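The turntable kit is finally on the bench, and I could not be happier! I have wanted one for my little Fehr branch since I first laid track, and Prikon has brought the short one back after a long absence. It has 30 indexed positions, of which I need exactly 4 (three stall tracks and the lead), but who's counting the spares?

The pit went together in two evenings. I swapped the plastic ring rail for code 55 nickel silver, bent by hand around a paint can -- slow going, but it looks so much finer once it's painted rust brown.
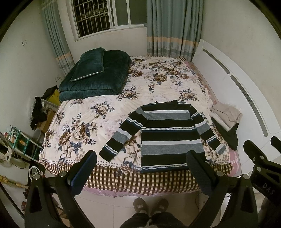
Justus, September

The bridge is next, and this is the part I've been itching to get to. The Hukero motor drops right into the well, and with a little shim under the gearbox it creeps around beautifully. My test engine is old No. 658, a heavy brass 2-8-0 that finds every flaw in my trackwork, and she rolled on and off without so much as a hiccup. I ran her back and forth until way past bedtime!

Next up are the deck planks, which I'm cutting a bit uneven and staining in small batches so no two match.

Comments

branchline_bob: Did you solder the ring rail joint or leave a gap?

Author: Left a tiny gap, right under the lead track.

ozarkhoscale: Love that engine. More photos of the pit please!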